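2.3 Planning the hand-held gripper order

1. List the stations to be recorded. Allow one gripper per operator.
2. Enter the unit price from the Plidus quote, plus 30 spare marker labels per gripper.
3. Add table fittings as a separate line.

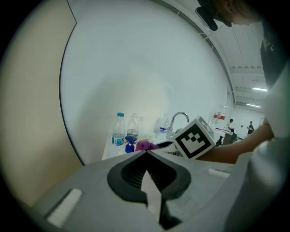

Reading time: 2 min

A marker cube stands by the black finger mount. Budget for tabletops with bottles, cloth and a faucet in reach.

Note: Quotes are held for 30 days.

Caution: Do not order finger mounts before the Odis body size is confirmed.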